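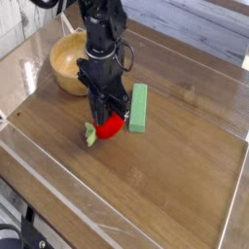

Felt strawberry on its side, green block to the right, wooden bowl behind.

Cleaning a play table with acrylic sides, and the small things kept on it

This page covers one tabletop, its clear acrylic sides, and three loose items: a wooden bowl, a felt strawberry and a pale green block. Each surface needs a different treatment. Work in the order given. Dust from the felt settles on the wood, and anything sprayed on the acrylic will run down onto it.

What is needed

Two microfibre cloths, one kept dry
A soft clothes brush
Washing-up liquid, a few drops in a bowl of lukewarm water
Food-safe oil for the bowl (Zernari bowl oil was used for these notes, but plain mineral oil does the same job)
Cotton buds
A plastic polish for scratches, optional

Do not use window cleaner on the acrylic. Most contain ammonia or alcohol, and both can cause fine cracking along cut edges.

1. The felt strawberry

Brush the red body first, in one direction only. Scrubbing in circles raises the fibres and leaves a matted patch that cannot be flattened again. Pick off loose fluff by hand.

The leaves are the weak point. Hold them flat against a finger and brush outward from the centre to the points. If they have curled, cover with a barely damp cloth and press by hand for 19 seconds. An iron is too hot for most craft felt.

For a stain, dab with soapy water on a cotton bud, then with clean water, and leave the toy on a rack overnight. Keep damp red felt away from bare wood, as the dye may transfer. Test the dye on the underside beforehand.

2. The wooden bowl

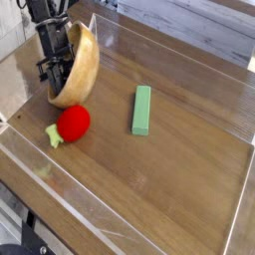
Bowl tipped up on its edge, with the strawberry in front.

Wipe the inside with a wrung-out cloth, then the outside, then the rim. Dry it straight away. A bowl should never be soaked, and a dishwasher will split it.

Once dry, stand the bowl on its edge and look across the inner surface towards a window. Dull areas need oil. Put a small amount on a cloth, rub along the grain, wait 7 minutes and wipe off everything that has not gone in. Excess oil turns sticky. Repeat every 3 months if the bowl is handled daily – less often otherwise.

3. The green block

Wipe with a damp cloth, lightly, all faces. Corners mark easily, so do not press on them. Leave it to dry on its end. If the colour comes off on the cloth, stop and use the brush only.

4. The acrylic and the tabletop

Rinse the acrylic with plain water before touching it with a cloth. Grit dragged across a panel is the usual cause of scratches. Then wash with the soapy water, using straight strokes from top to bottom, and blot dry. Finger smudges along the top edge may need a second pass. A faint scratch can be reduced with plastic polish; a deep one is best left alone.

Dry the tabletop along the grain, paying attention to the line where the panels meet the wood. Water left standing in that joint will lift the finish.

5. Putting things back

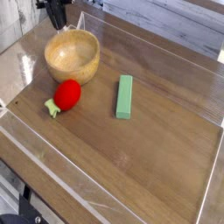 Put the bowl back first, towards a rear corner, as it takes up the most room. Leave a finger's width to any panel if the oil is fresh, or it will print on the acrylic. The strawberry can go against the bowl after a full day's drying. The block goes wherever it will not be knocked.

Correction, August: an earlier version gave vinegar as an alternative for the bowl. Hazem Metwally wrote in to say it had lightened the rim of his, and the line has been removed.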